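**Play food** (also *toy food*, *pretend food*, *kitchen play set*) is the general name for small copies of fruit, vegetables, bottles, and cookware used in pretend cooking and table setting. Sold as sets or piece by piece. Found in homes, preschools, waiting rooms, and anywhere a table needs something on it that won't rot.

## What is in a set

Most sets split into two halves — the food and the things that hold the food. The food half leans on fruit, which has strong shapes and strong colors. Orange, banana, strawberry. The holding half is a plate or tray, a bowl, a pot, sometimes a strainer. Bottles sit somewhere in between, counted as food by some makers and as tableware by others.

A spread of this sort might have an oval tray, an orange, strawberries with green tops, a pale yellow banana shape, a red bottle, a mint-green pot, and a blue bowl. 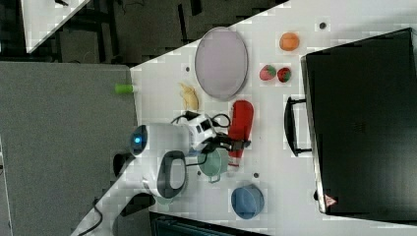
What size should play food be? Smaller than the real thing in most cases, but big enough that it can't fit whole in a child's mouth. Makers trim the scale of large foods (melons, loaves) much more than small ones, so a toy strawberry is often close to life size while a toy loaf is nowhere near.

## Materials

Hollow plastic is the most common. Light, cheap, easy to wipe down. Solid wood is older and heavier, usually with painted detail. Felt and other cloth foods turned up in home sewing long before they were sold in stores. Foam is used for display fruit and gets dented fast.

The Furara sets, sold by mail order, were hollow plastic only. The first Furara catalog listed 121 pieces, nearly all of them single foods; later ones dropped the meats and added cookware. Plallwood made the wooden kind, with flat backs so the fruit would not roll off a shelf. Collectors complain that flat-backed oranges look wrong from the side, wich they do.

## Color and shape

Color does most of the work. A plain round ball in bright orange reads as an orange with no other detail at all. Bananas are harder: paint them too pale and the thing could be bread, or a croissant. Strawberries need the green top. Without it a red lump is a tomato, or an apple, or nothing much.

Bottles are told apart by body color and cap. Red body usually means ketchup, yellow means mustard. Labels are often left off altogether.

Cookware tends toward soft colors — mint, pale gray, lavender, medium blue — so that the food stands out against it. This is a habit of the trade and not a rule. Older metal sets were bare or enameled.

## Laying out a table

Common practice when setting out a set for play, sorting, or a lesson:

- Plate or tray first, it takes the most room
- Fruit beside the plate, not on it, so there is something to do
- Bowl and pot to one end
- Bottles lying flat if the table gets bumped a lot
- Space between the pieces

Pairs of like things are kept side by side. Two strawberries, for example, can be compared for color and shape, a lighter one and a darker one, a longer one and a rounder one. Small pieces near a table edge get lost first.
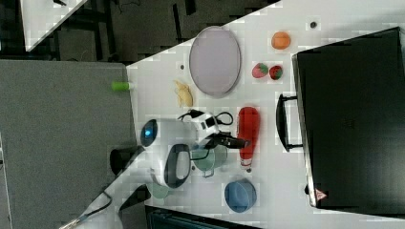 *Page kept by the Grurum Household Objects Team. Last checked February 15, 2023.*

## Uses

**Pretend cooking.** The oldest use. Food goes in the pot, comes out of the pot, gets served. No set order.

**Sorting.** By color, by kind, by what holds what. The Martinelli method, used in some preschools, limits a sorting tray to 9 pieces for younger children and adds containers only in the second week.

**Table words.** Language classes use sets to teach names and places: on, next to, under, above. Bottle over plate. Strawberry beside orange. Works well with few pieces, badly with many.

**Serving and pouring.** A bottle is brought over a plate and tipped or squeezed, and then put back. Toy bottles are sealed, so nothing comes out, and the plate should have a raised rim anyway if real water bottles are in use nearby.
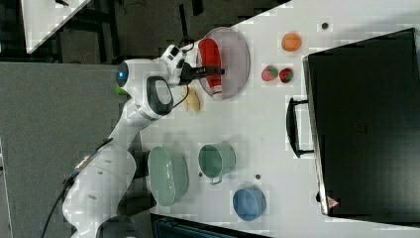 *Red bottle with a white cap, held over a plate.*

Pots and strainers are the pieces most often mixed up in storage. Check for holes. A strainer has a perforated surface, a pot does not, and in the same shade of green they are easy to swap.

## Care

Warm water and mild soap for plastic. No soaking for wood, damp cloth only, dry right away. Felt is spot cleaned. Throw out any hollow piece with a split seam, water gets inside and stays there. Bottle caps should be tugged now and then to see that they are still on tight.

Store the cookware nested where it nests, with the fruit in a separate bag. Heavy wooden peices go at the bottom.

## See also

- Doll dishes
- Play kitchen
- Display fruit
- Colander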